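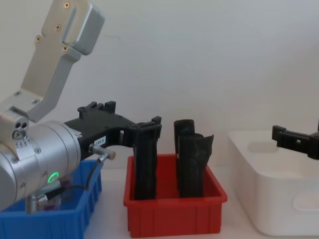
Home > Household > Cleaning and Tidying

Sorting small things at home: by type or by room?
Started by zhenhua_y, 11 replies, 951 views

zhenhua_y
Hello everybody. My wife and I moved to a smaller apartment in October and we have a disagreement which I would like to put to the forum. I want to keep things by type: all batteries together, all tape together, all medicine together, one bin for each. She wants to keep them by room, so every room has its own bin with a little of everything. We have one hall closet with 3 shelves. Who has experience with both ways? Please excuse my English.

poonam_mathur
By type, always. When we did it by room I bought scissors again and again. I had one pair in each bin and still I could not find any of them in the evening.

obaidul.b
I must disagree with Poonam. By type looks good on the first day. Then you need a bandage in the kitchen, and the bandages are in the closet behind the winter coats. After one month everything is lying on the counter again. Your wife is right, in my opinion.

poonam_mathur
Obaidul, then the closet is too full. It is a different problem.

obaidul.b
It is the same problem if he has only one closet.

hanyu_feng
We use by type, but open bins and no lids. With a lid I put things on top of the lid and never inside. My mother gave us a set of Zaugg boxes with clips and they are all under the bed now.

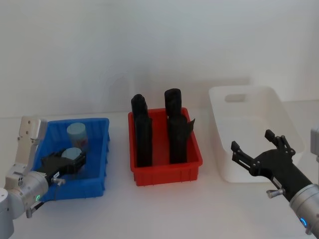
Open bins on a white table. The blue one is the shallow kind.

A shallow one is better for small things, I think. In a deep bin the batteries go to the bottom and you have to empty everything to get them.

zhenhua_y
Thank you, Hanyu. Do you write labels on them?

hanyu_feng
Yes, with masking tape and a marker. I tried a label printer from Tridum but the letters became pale after one summer. Tape I can change in one minute.

cuiping_jiang
I did this for my parents' home last year, so I will write what we did. We took everything out and put it on the floor of the living room. It was 106 things, and my father counted them because he did not believe me that we had 7 rolls of tape. After this we made a mix. Medicine, batteries and documents are by type, because you must check the dates and it is easier in one place. Scissors, pens and tape are by room. My parents are in their seventies and they do not want to walk to the closet for a pen.

obaidul.b
This I can agree with. Only please, medicine not in the bathroom. It is too humid there.

poonam_mathur
Also not in an open bin if there are small children. Hanyu, this is for you too.

hanyu_feng
You are right, ours is on the high shelf with the door locked. I should have written it.

zhenhua_y
I showed Cuiping's message to my wife and she accepts the mix, but she wants to choose which things go by room. We will start with the tape. Does anybody know if the Wundeo bins fit on a shelf that is not very deep? The shop here has only the large size.

cuiping_jiang
Measure at the top edge of the bin. The bottom is often narrower, and the shop sometimes gives the size of the bottom.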